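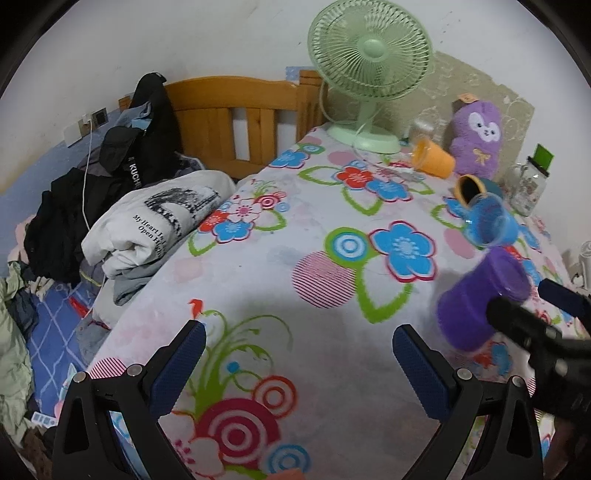
Folding set, bedroom: clothing heap beside the headboard, green fan on the floral cloth.

Clurkham Laundry Set

A collection of photos and notes on clothes sorted and folded on beds in ordinary bedrooms. Maintained by Shengli Xiao and Esben Arnardóttir.

Contents

photos/ 315 files, JPEG
notes/ one text file per photo
rooms.csv room names and bed coverings
labels.csv garment type, main color, printed text

Of the 315 photos, 300 have finished notes. The remaining files are in photos/ but have no row in labels.csv yet.

Rooms

The rooms are named Merkel, Baltico and Pan. The names mean nothing and replace the household names used in the first draft. Furniture that stays in a room is listed once in rooms.csv and is not repeated in the notes. Fans, bags and cords get moved often, so they go in the note for each photo.

Labels

Each garment gets a type from the short list: shirt, pants, dress, cap, towel, sheet, other. If a piece is too crumpled to tell, use "other" and fill in the color only. Please don't guess from the fabric.

Printed text is copied as far as it can be read. The shirt by the floral cloth is entered as "My Heart Is" / "Open High" with the partial flag set to 1, and the black item against the headboard as "KUCHI", also partial. Do not complete words from memory, even if you own the same shirt.

Bed coverings are not garments. A sheet showing between clothes, such as the blue one with the white diamond lattice, goes in the covering column.

Folded and unfolded

The state column takes folded, heaped or hanging. A folded shirt on top of a bunched piece gets its own row, and so does the piece under it.

Known problems

Black and dark gray are mixed up in the Baltico notes. Esben is going through them again.
Pillowcases were entered as sheets before version 2.
Rows with more than 5 garments sometimes have the order reversed.

Changes

Version 2, January: added the covering column, split caps from "other", fixed spelling in rooms.csv.
Version 1: first release.

Corrections can be sent to Shengli with the file name and the row number.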